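**To:** Nivby Tenants and Leaseholders list
**Subject:** Re: Changes to study room bookings at the Nivby branch

Members of the list are thanked for their comments on the draft booking rules. The library office has read all of the messages received through Wednesday and replies below to the points raised most often. The earlier message is quoted where it helps.

> The draft says that a room will be released if the group is late. Our tenants' group meets in the Korkon Room after work, and several of us come by bus. Five minutes is not a fair limit. Could the office also explain why evening bookings are now capped, when the room is often dark at 8 p.m.?

The release period in the draft was set too short. It will be changed to 15 minutes for all rooms. A group that expects a longer delay may call the front desk, and staff will hold the room for up to half an hour. The call must come before the booked start time.

On the evening cap, the office reviewed the booking record for the spring. There were 294 evening bookings across the branch. Of these, 176 were made by groups that already held another booking in the same week, and 162 requests from other residents were turned down. The cap is meant to open some of those hours to people who have not been able to get a room at all. It will apply to bookings made in advance. A room that is still open at 6 p.m. may be taken that evening by any cardholder, whether or not the cap has been reached.

> Also, does the fee for outside organizations apply to us? We are not a business, but Kaczmarczyk Property Services pays for our mailings.

No fee applies to a tenants' group that holds open meetings and charges nothing at the door. Support with mailing costs does not change this. The fee applies when the organization making the booking is itself a business, or when goods or services are sold in the room.

> Last point. Can we leave our folders in the cabinet between meetings?

The cabinet in the Korkon Room is shared and does not lock. Groups may use the numbered shelves in the Durkon Room by signing the form at the front desk. The form must be renewed each June. Items left on a shelf without a current form will be moved to lost property and kept there for 5 weeks. 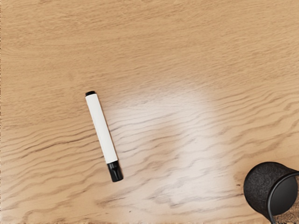 **Branch Services Manager**
Nivby Public Library, Bookings and Meeting Rooms

The revised rules will be sent to this list before they take effect. Bookings already confirmed will be honored under the old rules, including repeat bookings that run past the change.

Groups are asked to return tables and chairs to the layout shown on the wall card and to wipe down the whiteboard before leaving. Markers are kept at the front desk and may be signed out with a library card.

Further comments may be sent as a reply to this message or left in writing at the front desk. Questions about a single booking should go to the desk directly, with the booking number in the subject line.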